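Nornen (band)

Nornen are a four-piece post-punk and noise pop group, formed by singer and bassist Alina Vasiliu while she was still working days at a print shop. Known mostly for the album Drastis and for long, loud live sets. Signed to Kuso, a small label, for both full-lengths so far.

History

Started as a duo, Vasiliu plus a drum machine. The first demos were taped in a rented garage and sold at shows, 700 cassettes in all. Two guitarists and a drummer joined the next winter - the drum machine stayed on for two songs and still shows up in encores.

Debut album Mrema came out in December. Slow sales at first, then steady radio play for the single "Salt Door". Reviews were mixed, most liked the bass sound, several complained the vocals were burried. Vasiliu later agreed and had three of the songs remixed for the reissue.

Drastis, the second album, was tracked live in 4 days. Shorter songs, less reverb. First vinyl pressing was 958 copies, sold out before the tour ended. Second pressing has a different sleeve and drops the hidden track.

Musical style

Usually filed under post-punk. Bass carries the melody, guitars mostly texture and feedback. Lyrics in English and Romanian, sometimes both in one verse. Earlier material is closer to shoegaze, and the band has played very little of it since the second album.

Live performances

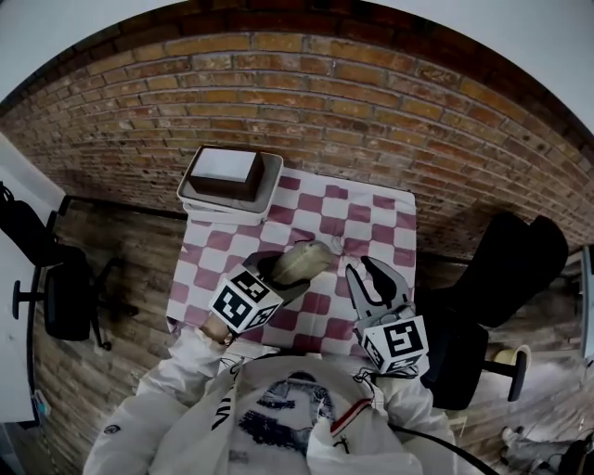
Sets run long, often past 90 minutes, with no talking between songs. Biggest headline crowd to date was 2,197, at the closing night of the Drastis tour. A recording of that show circulates among fans but Kuso has not released it. The band dosen't play "Salt Door" at festivals.

Discography

Mrema - debut album, reissued with three remixes
Drastis - second album, two pressings
Untitled demo cassette - out of print

See also

Kuso (record label)
Noise pop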